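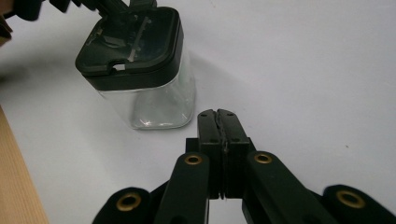

3.2 Collecting demonstrations with hand-held grippers

Figure 2. A moment from one demonstration, recorded by the camera on one of the two hand-held grippers. The small clear container with the black lid is the object being handled. The finger pads of the recording gripper are nearly together in the foreground, with the second gripper at the back of the lid.

Demonstrations for the small-object tasks were given by hand. The demonstrator holds one gripper in each hand and works directly at the table, with no robot arm present during recording. Each gripper carries its own camera, and the opening of its fingers is logged alongside the video. The position of the tool is recovered afterward from the camera stream with Dinu, our offline tracking package.

We chose this arrangement after a pilot in April with remote control. In the pilot, operators drove the two Grivport arms from a pair of leader arms and saw the workspace through a monitor. It worked well enough for large objects. With light plastic parts, operators tended to stop above the object, correct their height several times and then close the fingers too early. These pauses were copied by the trained policy. Holding the tool directly removed most of them, and new demonstrators needed less practice before their recordings could be used.

The final set contains 2237 demonstrations from 16 people. Of these, 686 involve containers with a lid, and the rest are split among the sorting and stacking tasks described in Section 3.4. Every demonstrator completed a short practice block that was not kept. They were told where the object should end up, but the order of contacts was left to them. Some steadied the body of the container with one gripper before touching the lid – others went to the lid first. We kept both styles in the training data.

Transparent objects needed some care. A clear body on a white tabletop gives weak edges, and its reflections shift as the camera moves. We did not mark or coat the objects to make them easier to see. Lighting was kept even across the table, and shadows were left as they fell. Motion blur is common in parts of the recordings where the second gripper moves quickly near the object. We removed a demonstration only when tracking was lost for more than 128 consecutive frames, or when the demonstrator asked for it to be dropped.

All recordings were reviewed by Alina Iordache using the Simance viewer, at half speed. The review marked the first contact, the release and any regrasp. It did not score the quality of the motion. Where the two camera streams disagreed on the time of first contact, the earlier time was used.

Before training, each recording was converted to the Plivus action format, which stores the relative pose of both tools and one opening value per tool. Idle time at the beginning and end was trimmed, but pauses in the middle were left in place – an earlier version of the pipeline cut these as well, and the resulting policy often released the object before it was resting on the table.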